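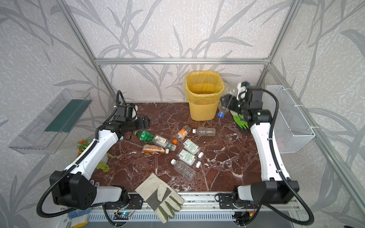 Second two-arm station gets the OK for Clarnwood

Friday, November 14, 2025

Good news from the Clarnwood shop, and I've been itching to share it: we have the money for a second two-arm station! The request went in back in August, got sent back once for a better parts list, and came through this week.

If you've stopped by lately you've seen the first one on bottle duty, picking plastic bottles up off the marble top and taking them over to the yellow waste basket. Labels, no labels, round ones, squarish ones, caps pointing every which way. I could watch it for an hour (I have).

Now the numbers, which I know is what half of you scrolled down for. The arms are on a separate order through Gravis, so what got approved this week is everything that goes around them. The aluminum bars, track and mounting plates come to $2,195 from Hutanar. Their first quote was $2,801, but that had precut panels in it and we'd sooner cut our own. Wiring and spare gripper parts are $700, and I put down about $250 for table stuff like bottles, liners, gloves and baskets. That last line always looks silly on a budget sheet and we always go over it.

We did look at Zheng for the frame too. Nice kit, but the shipping wait ran past the end of the year and the money has to be spent before then.

Still open is where it goes. I'd like it right next to the first station so one person can keep an eye on both, but that corner only has the one outlet and I don't want cords across the walkway. The other choice is the wall by the loading door, and that gets chilly in January. If you have a strong opinion, come find me before the Hutanar order goes out. I'd also love a hand with the bar cutting, so if you're good with a miter saw, speak up!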